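Clurkham Harbor Trust
Friday, July 9, 2021

1/ The Clurkham Harbor Trust is seeking corporate and community sponsors for the Emudden Ferry Restoration, a project to return a small passenger ferry to regular service between Clurkham and the Emudden landing. Details follow in this thread.

2/ The vessel is the Anis, a wooden-decked ferry that carried commuters, schoolchildren and bicycles across the inlet until the route was withdrawn. The Trust took ownership of the boat last winter. She is now out of the water at the Chettiar yard on the east quay.

3/ The hull survey is complete. The surveyor found the frames sound and recommended new planking below the waterline on the port side, replacement of the steering gear, and a full rewiring of the wheelhouse. The report may be read at the Trust office during opening hours.

4/ The diesel engine will be removed and replaced with an electric motor and a battery bank. The crossing is 2 miles each way. Charging equipment will be installed at the Clurkham side only, and the boat will charge overnight and between the midday sailings. 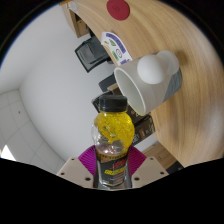
5/ SPONSORSHIP LEVELS

Supporting sponsors contribute $300 and are listed on the notice board at both landings. Businesses wishing to give at a higher level, or to donate materials, are asked to write to the Trust so that terms can be agreed in advance.

6/ Donated materials currently needed: marine-grade cable, bronze fastenings, deck paint in white or gray, life jackets in child sizes, and seat cushions with fire-rated covers. Please do not deliver items to the yard without an appointment. The gate is locked when the crane is in use.

7/ Chettiar Boatworks is carrying out the hull work under contract. Sponsors do not receive any say in the choice of contractors, the timetable or the fares. Fares will be set by the Trust after the trial sailings and posted before public service begins.

8/ Residents have asked about the landing at Emudden. The pontoon belongs to the parish and requires two new piles before it can accept passengers. A permit application has been filed. Work on the pontoon will be paid for separately and is not part of this appeal.

9/ The boat is expected to return to the water in September. Trial sailings will carry crew and invited guests, with a limit of 10 persons on board until the stability test has been signed off by the inspector.

10/ Sponsorship forms are available from the Trust office on Clurkham quay and by mail on request. Checks should be made payable to the Clurkham Harbor Trust, with "Anis" written on the memo line. Receipts are sent for all gifts.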